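Trustia Enrollment Kit for Schools

Item 1811
Sold by Stamatopoulos School Supply

The Trustia Enrollment Kit is a boxed set of printed forms, folders and labels for schools that take applications on paper, or that take them online and still keep a paper file for each child. It covers one admissions season, from the first open house to the last signed offer letter. Each kit handles 60 applicants. Larger schools can order more than one and number the folders straight through.

What is in the kit
60 applicant folders, letter size, with a checklist printed inside the front cover
60 four-page application forms, English on one side of the fold and Spanish on the other
60 sibling and household forms
60 records request forms, to be sent to the child's current school
5 open house sign-in pads
1 waitlist ledger
1 sheet of grade-level labels, kindergarten through eighth
1 staff guide

The folders and forms carry matching numbers, so a form that gets separated from its folder can be put back without looking up the family's name. The ledger uses the same numbers. If your school draws names by lottery, you can draw by folder number and keep names out of the room.

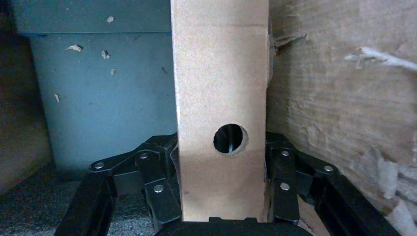 Cardboard with a punched round hole.

Using the kit with an online application
Many schools now take the first application through a website and only ask for paper once a seat has been offered. The kit works for this too. Print the online application, put it in the folder in place of the four-page form, and mark the "received online" box on the checklist. The unused forms can be kept for families who walk in or who have trouble with the website.

Schools that use the Drernira admissions software can print the folder number straight onto the summary page. Go to Reports, then Applicant Summary, and type the first folder number in the box at the top. Drernira will count up from there. Other software can be used, but the numbers will have to be written in by hand.

Custom printing
Your school name, address and office hours can be printed on the application form and the sign-in pads. We print in one color, black or dark blue. Send the artwork as a PDF. We will send back a proof, and printing starts when the proof is approved. Schools that open applications in winter should have their proof approved by the end of October.

Custom kits can't be returned unless there is a printing error. Plain kits can be returned unopened.

Storage
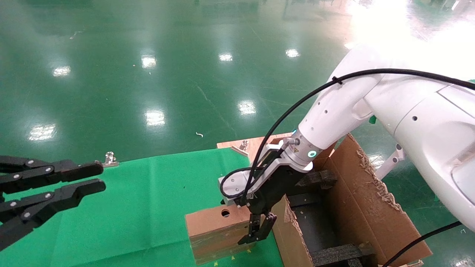
The box fits a standard office shelf and can be used to hold the finished folders when the season is over. Keep it somewhere dry and locked. The household form asks for phone numbers and custody details, and the staff guide has a page on who should be able to see them. Check with your district for how long applicant files must be kept, including the files of children who were not offered a seat.

Refills
Forms and folders are sold separately in packs. Refill numbering starts at 900 so that it won't overlap with the numbers in the main kit. The Jultarik hanging rails sold on our filing page fit these folders. Older rails with the narrow hook do not.

Ordering
Purchase orders are accepted from public, charter and private schools. Put item number 1811 on the order, along with the name of the person in the office who should receive the delivery. For custom kits, include a phone number for questions about the proof.

Page updated 2021-12-15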